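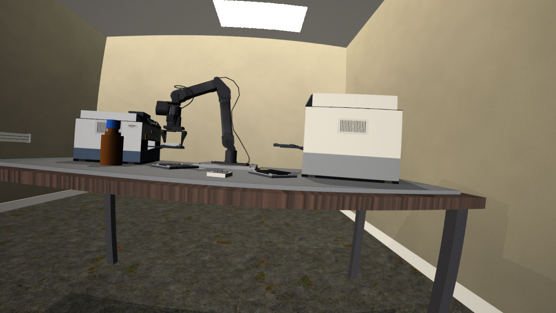
2024-10-09

I promised Edit Kovács I would write up the plate handoff while I still remembered it, so put the kettle on, because I do go on a bit when I get to this part of the job.

For anyone who missed the earlier posts, the Jullby cell is one arm between two machines, and its whole life is taking microplates from one and giving them to the other. We're still working on it in simulation. The real table gets put together in November, if Lau delivers when they say they will, and I would much prefer to do my crashing into things before then. (I have crashed into a lot of things. The brown bottle with the blue cap has been through more than any bottle should.)

Most of last week went on the left side. The tray there comes out of a narrow opening under the control panel, and my approach was coming in too low and too flat. On screen it looked lovely. Then I turned on the contact report and found the fingers brushing the tray on 14 runs out of 38, which explained the funny little hop in the wrist I had been ignoring since Friday.

Harsh Semwal had a look over my shoulder and asked where I had measured the tray height from. Well. I had measured it from the tabletop, and the arm stands on a mounting plate, and I'd left the thickness of that plate out of the sum. Everything I had taught so far was off by the same amount! I had been fixing each point by hand, one after the other, like someone sawing bits off a chair to stop it wobbling.

So I threw the points out and started over, with every position measured from the base of the arm. The gripper now stops 30 mm over the tray with the fingers open, waits for the joints to settle, and only then goes straight down. Going straight down sounds obvious, but the old path had a bit of sideways drift in it, left over from when I was trying to save time.

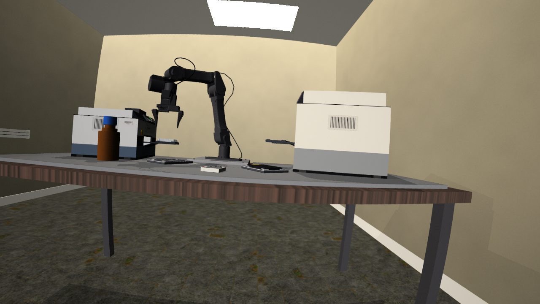
Gripper open, with the plate on the left machine's tray.

The other thing I changed was the speed. I had the arm moving at 100 percent everywhere, mostly out of impatience, and it's now a good deal slower for anything close to a tray. In the open space over the middle of the table it can still swing along as fast as it likes. I also gave the bottle a proper keep-out zone – a plain cylinder, a bit fatter than the bottle itself – and I should have done that on the first day.

The cables are next, and I'm not looking forward to them. In the model they hang in nice tidy loops and never catch on anything, and I don't believe for a minute that the real ones will behave like that. Edit had trouble with the ones on the Nelden cell and ended up moving every clip twice, so I've asked her to send me her notes on where they finally went.

After that it's the right-hand tray, which sits facing back toward the arm and needs the wrist turned around to reach it. I've only roughed that in so far. Harsh thinks it will take an afternoon, and I've put down two days and hidden the calendar from him.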